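Two Soft Fingers and a Subscription: Talking Foltura with Liv Boström
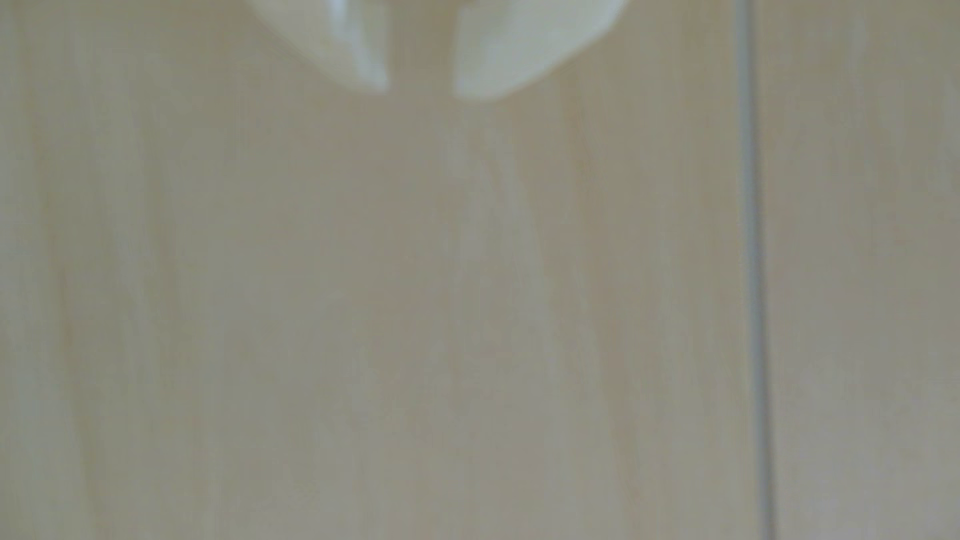 Why rent a gripper?

I'd been wanting to sit down with Liv Boström for ages, and when she finally had a free hour I brought pastries and way too many questions. Liv looks after the Foltura, a two-finger gripper kit that shops like mine can get by the month instead of buying outright. The fingertips are pale and rounded, and they hang over a light wood-grain surface looking pretty harmless, I have to say!

"People think of grippers as metal claws," she told me. "Then they try ours and ask if it can pick up their lunch."

The monthly plan is $955, with 23 days' notice if you want out. I told her that sounded steep for a small packing outfit, and she didn't argue. "It's steep if it sits there," she said. "If you only have one product and it never changes, buy something simpler. I'd tell you that on the phone."

What comes in the box

You get the gripper, a mounting plate, a cable and five sets of spare fingertips (I asked whether five was generous or a warning, and she laughed for quite a while). The control software is called Gernier, and it's the part I was most nervous about. Liv says most customers do the setup on their own in an afternoon.

Tarun Vishwakarma would like a word about that. He runs the packing benches at Drolham and has had a Foltura since last November. "An afternoon, sure, if your arm is on the list," he told me over the phone. "Ours wasn't. It took us three days and a lot of coffee." He's kept it, though – mostly for boxed soap and small jars, which his old gripper used to scuff.

The list he means is the one on the support page, currently 51 arms long. Liv winced a little when I brought it up. "He's right, and we were slow with his. We send someone out now if you're not on it."

The bit I kept asking about

Wear! Soft tips sound lovely until you're replacing them every week. Tarun changes his every couple of months, and he says dust bothers them more than weight does. Liv's advice is to wipe them down at the end of each shift with a damp cloth and skip the solvents.

I also asked about the Tjoa, the three-finger version she keeps hinting at. She wouldn't give me a price or a date, but she did take the last pastry and say I could come try one in the spring.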